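Visit > Open Days > Robot Arm Open Day: Your Questions

We use cookies to remember your language and to count visits. Accept | Settings

Robot Arm Open Day: Your Questions
Posted Aug 10, 2023

So many of you wrote in after our last open day at Plollside that I've given up answering one by one and put everything on this page (sorry if your email is still sitting there!). Most of you wanted to know about the arm, the cardboard and the squared cloth, so I'll start with those.

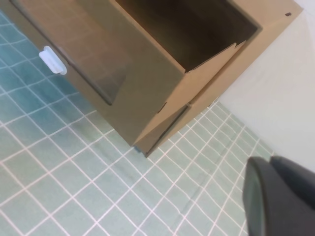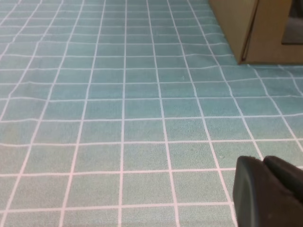

What does the arm do at an open day?

Mostly drawers! Opening and closing a drawer is the bit we demo because everybody knows what it's supposed to look like, and you can tell from the back of the room if it's going badly. We run it over and over with small changes in between. Somebody turns the unit a little, or slides it farther back, and off we go again. If you come for the whole session you'll also get the talk about how we teach it, with time for questions at the end.

Why is everything made of cardboard?

I get this one more than any other. It's cheap, I can cut a new piece during the lunch break, and if the arm shoves too hard the cardboard loses and the arm doesn't. We did try store-bought drawers for a while. They were heavy and noisy, and one of them took a chunk out of my table. I like the cardboard. It also bends and sags a bit, so the arm has to cope with things that aren't perfectly square, and my kitchen drawers at home aren't either.

Is the grid on the cloth for the robot or for us?

For us, mainly. It makes it easy to say "put it back two squares over" without anybody fetching a ruler. The arm gets no special help from the lines. And yes, the cloth wrinkles, and yes, I've been told I should iron it. A fair number of you offered. We leave the ripples alone now, as a tabletop at home isn't going to be flat and tidy either.

Where is the camera?

Down by the gripper, so it travels with the arm. That means the view tips and swings whenever the wrist turns, and some people find it a little hard on the stomach when we put it up on the big screen. Sit toward the side if that's you. You can watch the arm itself and skip the screen completely, and plenty of folks do.

Does somebody drive it, or does it move on its own?

Both, at different times of day. In the morning one of us steers it by hand and we save every try. In the afternoon we let it run on what it has learned from tries like those. When we opened the doors last time we had 3,571 saved tries on the drawer task, and I was very proud of that number until a girl in the front row asked how many tries she'd need to open a drawer. Fair point!

Can I have a go?

Please do! There's a steering session after the talk, and each turn is long enough to get a feel for it. Keep your movements small. Almost everyone swings too wide at first and then overcorrects, me included on my first day. We have 14 turns per session and they go by sign-up sheet at the door, so put your name down when you come in and then go get your coffee.

Will it work while I'm watching?

Probably some of the time. I'd love to promise more than that. The trouble spot is the handle: if the fingers come in a touch too high or too far to one side they slide right past, and then you get to watch a very expensive machine pinch at thin air. We don't stop the demo when that happens. I think those are the best questions of the day, and it's how I find out what to work on next.

Is it okay for kids?

Yes, all ages. There's a line on the floor and everyone who isn't steering stays behind it while the arm is on. Kids under 14 need a grown-up with them for the steering turns. Strollers are fine in the main hall, but the upstairs gallery has steps only.

How big is the crowd?

Last time we had 143 people through the doors, which was more than the room really likes. We've capped it at 111 for the next one. It'll be easier to see and a lot less sweaty. Booking is free, and if you can't come, please give your place back so somebody on the waiting list can have it.

When is the next one?

September. The exact date goes up on the Tanoli project page as soon as the hall is confirmed, and I really am waiting on one signature, so please don't write to ask (I'm asking enough for all of us).

How do I get there?

Take the Zurkau bus and get off at the Plollside gate. If you're driving from Farusstead, follow the signs for the lower lot, as the upper one is staff only and they do ticket. The door you want is the one with the ramp.

Can I take pictures?

Sure, no flash near the arm please. The bright light can throw the camera off in the middle of a try. Ask before you photograph other visitors, and especially other people's kids.

Can I donate boxes?

Oh, yes. Clean and flat, nothing that's had food in it. Leave them inside the ramp door, and not outside like last winter, when I came in to a heap of wet mush.

Related pages
Getting to Plollside by bus and car
Tanoli: how we teach an arm to open a drawer
School visits from Farusstead and Zurkau
Book a place for September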